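So I finally got my deposit back from my old landlord, and it only took small claims court to do it!

A bit of background. I moved out of the apartment on Henside in September, left it cleaner than I found it, and then waited for my $2000. What I got was a check for $582 and a typed list of "repairs" with no receipts. I called, I emailed, I got told somebody would look into it. Then the emails stopped getting answered at all.

My friend Chanida Suwannarat had been through the same thing over in Merham, and she told me to send a demand letter first (certified mail, keep the little green card). I did, and gave them 13 days to answer. Nothing. So I filed.
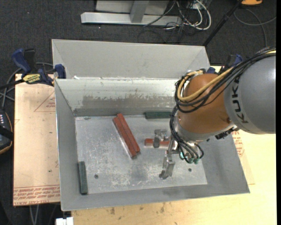
Photo credit: Gistosier

The filing itself was easy - one form, one fee, and a very patient clerk who let me fix the landlord's company name after I'd spelled it wrong. I was way more nervous about the hearing. I brought 7 pages in a folder, all in date order, plus my lease and the move-in checklist, and I practiced out loud in the car like a crazy person.

We were in and out before lunch. The judge asked him for receipts, he said they were at the office, and she asked why they weren't in the courtroom. I just kept quiet, which if you know me is a big deal.

The rest of my money showed up last week and I've already spent some of it on a couch.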